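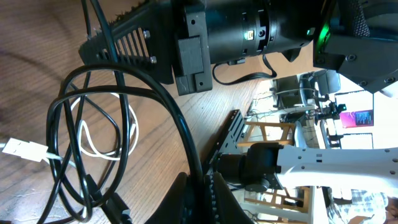
5. Loading a council budget into Virnitz

In this section you learn how to bring the yearly budget of a council into Virnitz, how to check it, and how to compare it with the budget of another council. You need an editor account. If you have only a reader account, please ask the editor of your policy group to change it.

Before you start, have ready:
– the budget as a spreadsheet file (a scanned paper budget cannot be read)
– the list of spending codes the council uses
– the number of residents, from the same year as the budget

5.1 Import the file

1. Log in and open the menu Budgets. Choose New budget.
2. Type the name of the council and the first year of the budget. For a budget that runs over two calendar years, type only the first one.
3. Press Choose file and select the spreadsheet. The upper limit is 20 sheets in one file.
4. Wait until the bar is full. Do not close the window during the import.
5. Read the import report. Lines in yellow were imported with a question. Lines in red were not imported at all.

Note: Virnitz reads the amounts as they are written. If the council gives its amounts in thousands, tick the box Amounts in thousands before step 3. It is possible to tick it afterwards, but then you have to import again. 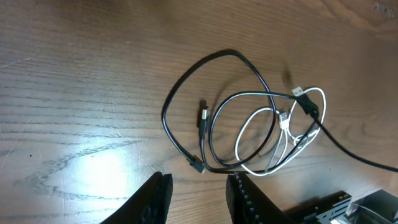

Cables and a USB plug on the wooden table.

5.2 Match the spending codes

Every council has its own way to name things. In Bronville the repair of pavements is under Roads, and in Tivmont it is under Public Space together with the parks. For a fair comparison each line must be matched to one of our common codes.

1. Open the tab Codes. On the left are the council's lines, on the right the common codes.
2. Press Suggest. The program fills in the lines it recognises.
3. Go through the suggestions one by one and accept or change them. Each suggestion has a score, and a score under 85 should always be checked by a person.
4. For lines without a suggestion, choose the code by hand. If you are not certain, choose Unsorted and write a remark.
5. Press Save matching.

Caution: Money which one department pays to another must get the code Internal. If you forget it, the same money is counted twice and the total will be too high. We had this mistake in the first Paewai budget, and Noelia Cifuentes had to correct the tables after they were already sent to the councillors.

5.3 Compare two budgets

1. Open the menu Compare and select two budgets. Both must have the status Matched.
2. Choose Total or Per resident. For councils of different size we recommend Per resident.
3. Press Show. With the arrow beside each code you open the single lines.
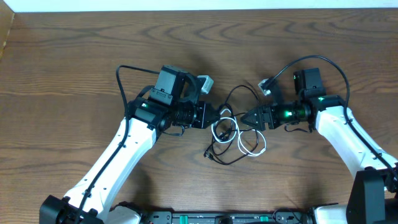 The table with two robot arms, left and right.

Note: Grants from the central government are shown in a separate column and are not part of the local tax figure. To include them, tick With grants – the heading of the table changes, so your readers can see what was included.

5.4 Send the comparison for review

Before a comparison can be quoted in a brief or a newspaper comment, a second editor has to approve it.

1. Press Send for review and choose an editor from the list. You cannot choose yourself.
2. Write in the field Remarks which lines you were unsure of.

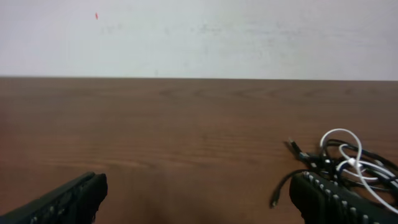 3. When the review comes back, answer all open remarks. The button Publish stays grey until the last one is closed.
4. Press Publish. The address of the page can now be given to others.

A published comparison can be corrected, but not deleted. Each correction is listed at the bottom of the page with the name of the editor.

Questions about codes: Ailsa Dalgleish. Questions about accounts: Crescencio Cervantes.
Section last changed on 6th March.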